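July, workshop notes, bag bench

Carried on with the navy kids' backpack for the Ilik order. Mirela wants the packing list sorted before it goes to Gresitz, so: what goes in, what order, which zip. List last revised by Marlene Araújo, version 3, and she has the snacks going in before the soft stuff. Don't agree. Will argue it when she's back.

Weighed the bag empty, 587 g. Fine. Main zip is 70 cm on the spec sheet, havent measured it myself. Funska bag is still the one to beat for getting a fat pouch in without swearing.

Bag lying down, main compartment first, front pockets left shut.

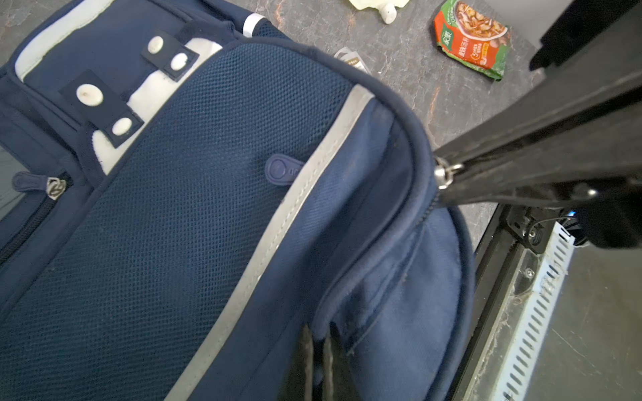
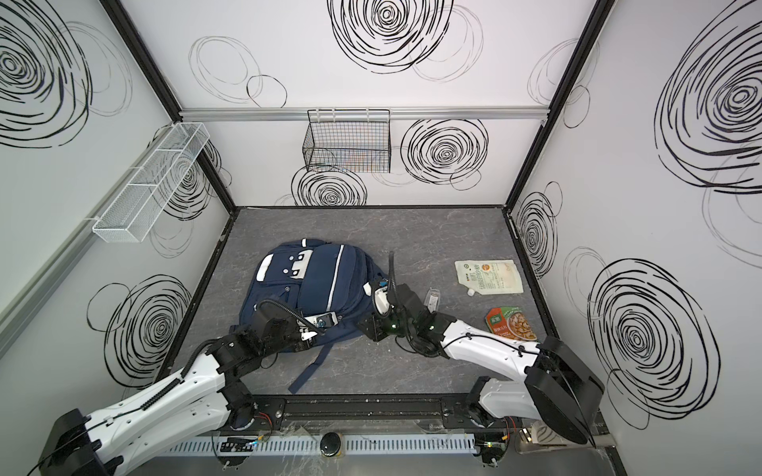
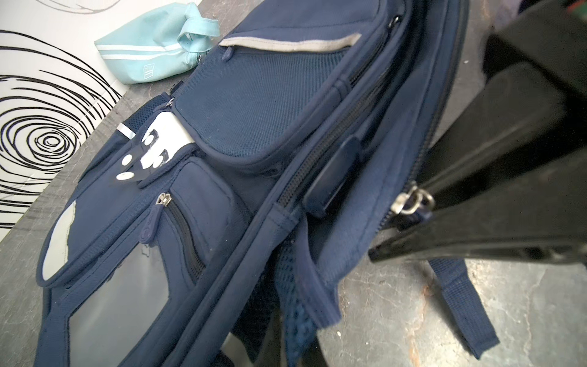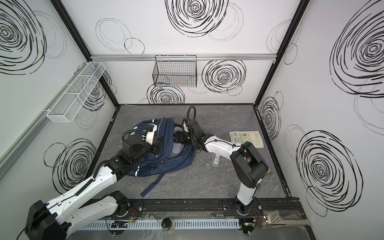 Order of packing is what I keep going back and forth on. Soft thing first, against the back panel, then pouch upright, then flat packets down the side. Marlene's way round the packets end up bent under everything. Zip has to be open right round the top or the pouch spout catches. The slider with the ring pull is easier to get hold of than the rubbery tabs on the pockets, so I'd put a ring on all of them. Ask Vasiliu if they do the same ring in navy, and what 12 would cost as a trial lot. Mesh on the upper front pocket picks up lint, needs a brush before anyone photographs it for the catalogue. Snaps on the white patch: leave them alone, they're decoration as far as the list is concerned. Mirela thinks kids will undo them all day. Probably.

Loose strap ends. Still no keepers on the webbing. Elastic loop would do it, sew one on each side and see if it survives a wash. Got some 3 cm elastic in the drawer under the overlocker, if Mirela hasn't had it for the aprons.

Changes for the list:
soft item first, flat
pouch second, spout up
packets last, flat down the side, label facing out
close main zip, then check the pockets
tuck straps

To do: brush mesh. Email Vasiliu re rings. Loops. Ask Mirela wether the barcode labels stay on or come off before packing, the Gresitz people were fussy about that last time and I can't find the email.

Stopped at 4.40, bag back on the shelf.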